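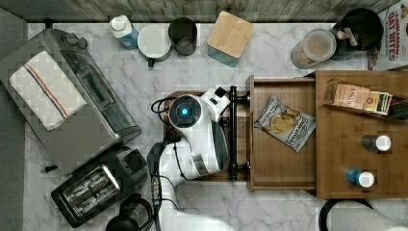
4.2 Snack drawers and the drift of the office counter

The third theme in our interviews was the drawer. Every shared kitchen in the study had one that began life with a sensible purpose (cutlery, dish towels, the manuals for appliances since thrown out) and ended up holding chips. At Plinport, the smallest of the workplaces we visited, staff called it "the tea drawer" without a flicker of embarrassment. The tea had moved to the top of the cabinet long before. The name stayed behind, much as a street keeps the name of a mill.

We follow Section 2 in separating storage by rule from storage by habit. Storage by rule is what the label says. Storage by habit is where a person's hand goes at four in the afternoon. The two agreed fairly well for mugs and hardly at all for snacks. Roya Kordestani's field notes from Fesberg record a laminated sign reading "Baking supplies only" on a cupboard that held crackers, pretzels and a single birthday candle. Asked about the sign, one employee said it was "more of a historical document."

Figure 3 shows a typical case of the settled counter. Tea boxes stand in a row on top of the wooden cabinet, with a box of Stash at the front, and the open drawer holds a bag of Deep River potato chips lying at an angle. Our participants had strong views on angles. A bag laid flat was read as stock, meaning it belonged to the office and should be left for visitors. A bag at a slant was read as fair game. We did not set out to study this and would have been happier not to, as it meant recoding the January interviews.

Figure 3. Shared counter with tea boxes on top of the cabinet, a snack drawer open, and jars and canisters along the wooden backsplash.

The back edge of the counter follows a different logic. Containers that reach the wall tend to stay there. In the figure, a teal-tinted glass canister with a light wooden lid and a lidded glass jar with pale contents have both reached it. Pale contents were a recurring difficulty for us. In 2 of the 3 workplaces, people who used the kitchen daily could not agree on whether a given jar held sugar, salt or something left by a former colleague, and they showed little wish to find out. One engineer at Bustik had been taking her coffee black for a year to avoid the question.

Bottles behaved less predictably. They were set down wherever the last person had finished with them, and a bottle on its side was rarely stood up again by anyone but its owner. Mihret Mersha has suggested that righting someone else's bottle feels like a comment on their character, and the interviews give her some support. Several people described walking past a fallen bottle all week with what one called "a clear conscience and a slight limp."

None of this was a source of open conflict. The long email thread at Fesberg, which ran to 400 messages, was about the dishwasher and is dealt with in Section 4.3. Drawers and counters were governed more quietly, by people moving things a few inches when they thought they were alone. Whether this counts as tidying is a point on which the authors remain divided, and we have coded it as "adjustment" throughout.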